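We use cookies to improve your visit. By continuing to browse you accept our cookie policy.

A visit to the Rorano paper mill open day

November 22, 2023

Print this page | E-mail this page

The Rorano mill opens to the public twice a year, once in February and once in the autumn. I had missed the last three, so this time I booked early and took the train to Grukgate. The mill is a 15 minute walk from the station, downhill along the river and over a footbridge. There are signs, but the first one is behind the bus shelter and easy to miss. If you are driving, the car park on the far side of the weir is free on open days and was full by mid-morning.

Visitors are taken round in groups. Ours was the second of the day and there was a short wait in the old gatehouse, where tea was on sale and a case of watermarked sheets had been put out. The oldest were ledger papers made for shipping offices. The labels are typed and some have faded badly, so bring reading glasses if you use them.

The tour starts in the rag loft. Rorano gave up rags for most of its papers long ago and now buys in cotton linters, which arrive as thick white boards that look like blotting paper. The loft is still used for storing them. The floor slopes towards the river side and we were asked to keep to the middle.

From there you go down an outside stair to the beater room. Two beaters are in use and a third is kept for spares. They are long oval tubs with a heavy roll at one side, and the pulp goes round and round for up to 7 hours depending on the sheet being made. Our guide let us put a hand in a bucket of finished pulp. It was colder than I expected and felt like very thin porridge. The noise in this room is considerable. Ear plugs are handed out at the door and you should take them.

The vat room was the part I had come for. Two makers were at work, one dipping the mould and the other turning the wet sheets out on to felts. A full stack, which they call a post, goes into the press and comes out at a fraction of the height. The press exerts roughly 60 tons and is worked by a hydraulic pump fitted in place of the old screw. We stayed for two posts. I would happily have stayed for more, but the next group was at the door.

Drying is done upstairs on ropes, in a long loft with shutters down both sides. The shutters are opened and closed by hand according to the weather. In a damp week the paper can hang for several days. Heavier sheets, above 300 grams, are dried in restraint between boards so that they don't cockle.

Sizing, finishing and packing are in the newer building across the yard, which Rorano shares with Onyeka, a bookbinding supplier. Onyeka had a table of offcuts and seconds for sale. I bought a bundle of laid paper in cream and a bone folder. Cards are accepted but the signal is poor, so cash is quicker.

After the shop you are free to wander for the rest of the ticket time. There is a room of hand tools, and another with a small display on Arnex, the firm that made the mill's moulds until it closed. The wire covers are worth a close look, as the watermarks are sewn on with wire finer than thread.

Keyboard and mouse on the white desk, and the long desk with the computer equipment

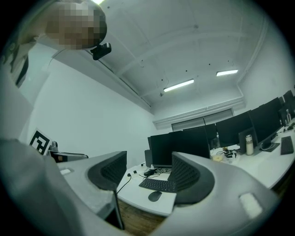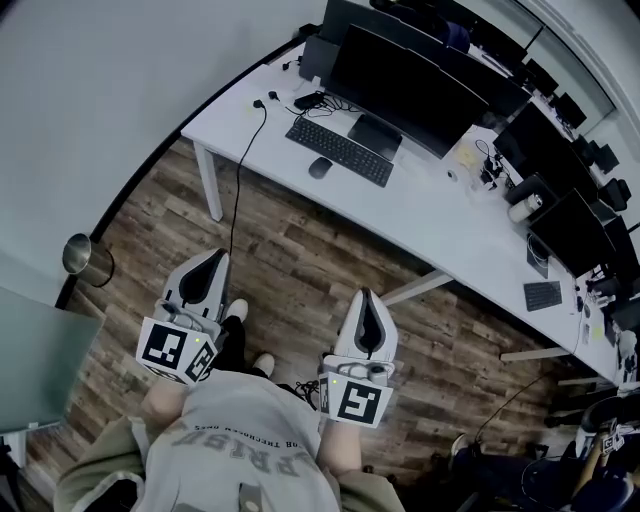 Lunch was in the canteen, which is open to visitors on these days only. Soup, rolls and a choice of cakes, all reasonably priced. The leek soup was good. The tables by the window look over the weir and go first.

A few practical points. The full tour takes 70 minutes and there is a lot of standing. The rag loft and the drying loft have no lift, although the vat room, shop and canteen are all on the level. Wear shoes with a decent grip, as the vat room floor is wet. Dogs are not allowed inside. Photographs are allowed everywhere except the sizing room.

Booking for the February open day is through the mill shop, by telephone or in person. I caught the late afternoon train back with the paper flat in a carrier bag between two pieces of card, and it got home without a crease.

Contact us | Copyright, all rights reserved | Back to top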